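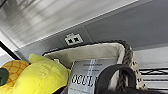

Turned in my last set of grades at Stellport this afternoon. Comfort Dankwa is retiring from the English department in February and asked a few of us to write down something about working with her. I'm putting mine here too.

I met her in my second semester of teaching. I had 80 students across three sections of composition and no idea how to grade that many papers. She handed me a kitchen timer and told me to stop when it rang.

She grew up in Kirkulach, over her aunt's dress shop. She learned English partly from the pattern envelopes. She still says "selvage" when she means the margin of a page.

Before she taught she did payroll for a bus company in Musport for nine years. She took night classes the whole time and finished her degree at 37.

Her office is room 237. The door sticks. Students know to push low with a foot.

Wumpini Dramani took her intro class twice. He failed it the first time and she told him to come back in the fall and sit up front. He teaches seventh grade now. His sister Lamisi had her two years later and got a B plus, and she brings that up.

She reads every first draft out loud, in the student's hearing. I hated this when I sat in on it. I do it now, with a lower voice.

Someone asked about the Aryee reader, the old anthology she uses. Yes, the one with 482 pages and the green cover. It's out of print. She has a shelf of used copies and lends them out by the term. Most come back.

Tiburcio Valdovinos is taking over her evening section. Adom Asante gets the morning one. They've both sat in since fall.

If you were her student and want to send a note, leave it at the department desk before 2. Paper is better, she doesn't check her email much.

I still have the timer.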